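The Long Reopening of the Drarus

TOKTHORPE, 28 September 2021 – For most of its life, the Drarus was the building travelers passed on the way to somewhere else. It stood at the top of Station Hill with its shutters closed, a former railway hotel that had outlived its railway, and the town had grown used to giving directions by it. This fall the shutters are open, the front steps have been reset, and guests are once again signing the register at the long desk in the hall.

The hotel returns with 30 guest rooms, fewer than it had in its first form. The original plan, drawn for commercial travelers who expected a bed, a washstand and little else, divided the upper floors into narrow chambers with shared baths at the end of each corridor. The owners, the family-held Marti company, elected to combine most of these into larger rooms with private baths while keeping the corridors at their original width. The old room numbers were kept where the doors survived, so the sequence on the second floor moves from 11 to 14 without explanation.

"We were asked many times to correct the numbering," said Wendelin Stöckli, general manager of the property. "I have declined each time. Guests find their rooms without difficulty, and the doors are the best thing we inherited."

Mr. Stöckli came to Tokthorpe in February, when the upper floors were still without heat. He had spent the earlier part of his career in lakeside hotels, where the season is short and the staff changes every year. The Drarus is intended to operate differently. It will remain open through the winter, and its employees have been engaged on annual contracts, a practice that is uncommon among hotels of its size in the district.

The decision reflects a view of who will stay there. Tokthorpe is not a resort. It has a weekly market, a courthouse, a small hospital and a stretch of river that attracts walkers in the milder months. The neighboring town of Ostthorpe, two stops down the valley by bus, has the theater and the larger restaurants. Management expects that business travelers and visiting families will fill the hotel during the week, and that leisure guests will arrive on weekends once the walking routes are better known.

Rates have been set accordingly. A standard double room is offered at $198 per night with breakfast, and the price does not change between summer and winter. Suites, of which there are two, are priced on request. The hotel does not charge a separate fee for parking or for the use of the reading room, and late checkout is granted at the discretion of the front desk.

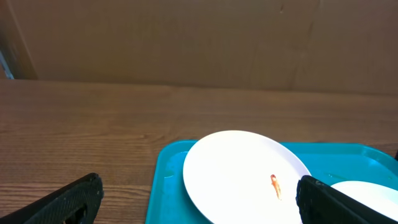
Turquoise tray on a wood-grain tabletop.

The kitchen is under the direction of Yavuz Taşdemir, who has written a menu that changes little from week to week. Breakfast is served at the table, with eggs cooked to order, two kinds of bread baked in the building and a dish of stewed fruit. Lunch is a single plate. Dinner offers more choice, though the list still fits on one side of a card. Braised lamb shoulder with white beans has been on it every evening since the doors opened, as has a baked river trout with lemon and dill.

Mr. Taşdemir's approach is practical. The original kitchen was placed in the basement, and food reached the dining room by a hand-pulled lift that could not be certified for present use. The new kitchen occupies the former luggage room on the ground floor. It is a compact space, and a longer menu would require storage that the building does not have.

"A hotel kitchen must be ready at six in the morning and again at ten at night," he said. "I would like the soup to be as good at ten as it was at noon. That is the standard, and it decides the rest."

The dining room itself seats fewer people than the hotel sleeps, and residents are asked to reserve for dinner at check-in. Residents of the town may book any remaining tables by telephone from three in the afternoon. Early evenings have been popular with courthouse staff, and the bar – a single counter between the hall and the dining room – has become a regular stop for those waiting on the Ostthorpe bus.

The renovation preserved a good deal that might have been removed. The main staircase was taken apart, numbered, repaired off site and returned. The tiled floor of the hall had been covered with linoleum for decades and was uncovered in fair condition, apart from a section near the east door where replacement tiles in a slightly darker gray have been laid. Plaster moldings on the first floor were recast from surviving pieces. Those on the second floor were beyond repair and have been left plain.

Other features are entirely new. An elevator now serves all floors from the rear hall, and three of the rooms have been arranged for guests who use wheelchairs, with level access to the shower and lowered switches. The windows facing Station Hill have been fitted with secondary glazing on the inside, so that the original sashes could stay in place. Heating is controlled room by room.

The reading room deserves separate mention. It occupies the southwest corner, where the hotel once kept its telegraph office, and the counter window through which messages were passed remains in the wall. The shelves hold local histories, old timetables and a quantity of detective novels donated by families in the town. Guests may borrow any of them for the length of a stay. A fire is lit at four o'clock from October onward.

Work on the property will continue in stages. The walled yard behind the kitchen is to be planted in the spring, and the former stable, now used for storage, has been surveyed for conversion to a meeting room. The Marti company has not announced an opening date for either. The stable roof must be replaced first, and slate of the correct size is in short supply.

Visitor information

The Drarus stands at the top of Station Hill, Tokthorpe, a ten-minute walk from the market square. Buses from Ostthorpe stop at the foot of the hill, and the front desk will arrange for luggage to be collected from the stop on request. Check-in begins at three in the afternoon. Dogs are welcome in ground-floor rooms by prior arrangement. The dining room is closed to non-residents on public holidays.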